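Sorting the worktop before the plates go back

January
Posted by Normunds Juška

The white table in the kitchen at Trasness gets cleared in the same order every time, and after two years the order has settled enough to write down.

Food goes first. Fruit goes in the colander, or on a plate if it has already been cut. A citrus slice leaves a ring on a white surface within the hour, and strawberries are worse. I keep cut and whole fruit apart.
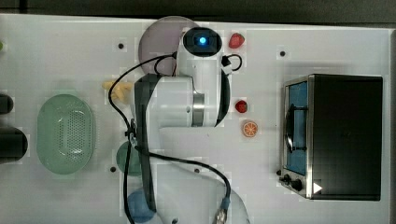

Plates come second, largest to smallest. Ours are mixed: lavender, blue, and a dark teal-green I bought to replace a broken one. They don't nest perfectly, and the stack leans above seven.

The colander goes last. It is oval, so it won't sit inside anything round, and I store it upright at the left end of the shelf. Rinse it from the underside; the small holes clear faster that way.

The shelf is 900 mm wide and takes all of this with a hand's width to spare. I still haven't found a good place for the lids.

3 comments

Sawsan Ghanem: Lids go in a file rack. Mine has held up fine.

Ramiro Prieto: Does the lavender plate mark? My pale ones show every fork.

Normunds Juška: A little. Baking soda takes most of it off.

Contact | © Normunds Juška | Back to top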